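Nendari School of Hospitality
Unit 217: Table Preparation and Tableware
Handout 2: Bowls, Colour and Placement

Purpose of the session
Students will set out bowls for a shared table before any food is brought from the kitchen. The handout should be read before the practical class on Saturday and kept in the unit folder.

Terms used
Place bowl: a bowl intended for one guest.
Shared bowl: a bowl from which several guests are served. In this unit a shared bowl holds at least 700 ml.
Accent: a bowl whose colour differs from the main set.
Group: three or more bowls that the eye reads together, whether by colour or by position.

Choosing the set
A main colour is chosen first. Black and other dark bowls stand out clearly on a pale wooden top and may be repeated without tiring the eye. Accents are added afterwards. Where several strong colours are used, they should be spread along the table, unless the menu calls for a cluster. Closely related colours, such as coral and red, may be mistaken for one another under evening light, and labels should be placed accordingly.

Placement
Bowls of one colour need not stand in a row. A triangle gives a clear group and leaves room for serving spoons. Bowls near the edge must stand fully on the table. Rims should not touch. Students are reminded to lift bowls by the outside and to keep thumbs clear of the rim.

The Gromerora layout sheet is used for all planning in this unit. Draw each bowl as a circle, write its colour beside it, and mark the front edge of the table with a double line. Work in pencil.

Written task
Prepare one layout for a table with a single main colour and three accents. Add a short paragraph explaining where the group lies and how guests will reach it. Further reading: course reader, page 58.

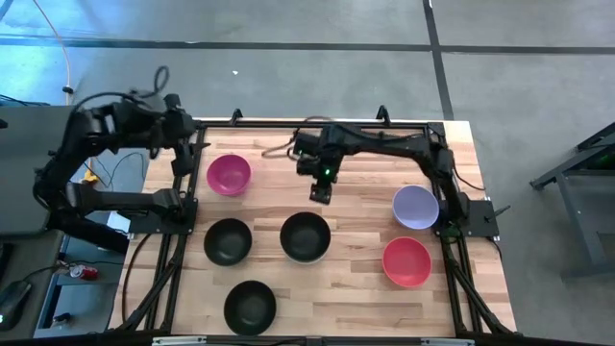

Helen Marwick
Lecturer in Table Service, Nendari School of Hospitality

Three black bowls set in a triangle on a butcher-block top, with magenta, lavender and coral-red as accents. Refer to this arrangement when completing the written task.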